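Wotoris Parallel Gripper, two-finger

Bench loan item. Checked 2021-08-22 by Stepan Stetsiuk.

A two-finger parallel gripper for small arms, suited to tableware, wire parts and other light objects with thin edges. We compared it with the Cument gripper on the same arm and kept this one as the default. The Cument closes faster - the Wotoris holds a plate rim better. 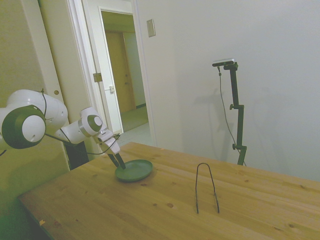
Fingers at the near rim of the green plate.

Weight with housing: 276 g
Trials per gripper: 200
Finger sets supplied: 3
Loan period: 6 weeks

The wrist camera is ordered separately. Its view takes in the tabletop and the near objects, and a bowl can fill one corner while the fingers stay out of view. Use the stand camera as well if you need to see contact.
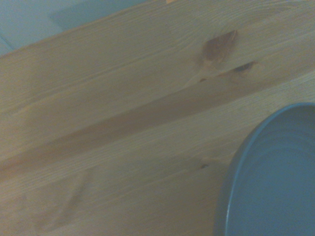
Figueiredo Manipulation Group, Equipment Pool

The Olto controller is included with the loan. Return all the finger sets with the gripper, including any that are worn. Requests for March go to Janaína Vasconcelos.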